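Rule Nine

I got the job at Losau because I'm fussy, and I'll admit it. They wanted someone to read 4,000 practice runs and mark which ones broke the handling rules, and I'd spent years marking spelling tests, so off I went!

The rule book was called the MacAulay, after a street, I think. Eighty-four rules. Rule one, fingers open before you travel. Rule two, never cross a tall thing at less than a hand's height. Lovely stuff, all of it, until you reached rule nine – the arm shall wait if it is not sure.

Wait how long? It didn't say. I asked the Jirnimov office and they sent me a form.

So I sat there with my tea, passing and failing, and by November I'd got to run 1,521. The arm went out over the table, fingers wide, and stopped. I checked the clock in the corner. I buttered some toast. It was still stopped.

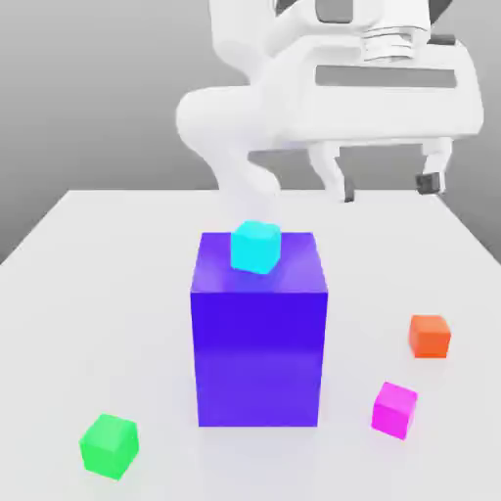
Words: the night marker, for Flita, the Losau staff story page

The little cyan cube was up on the big purple box, the other three were down on the table, and the arm had hold of none of them. Six minutes went by on the clock. There's no box on the sheet for six minutes (I looked, both sides).

I should have failed it. Run 697 had dithered for half as long and I'd failed that without a thought. I went back and found it, and watched it again right through, and then I rubbed out my cross and wrote "waited, see rule nine" in the margin of both.

Then I put the kettle on and opened 1,522.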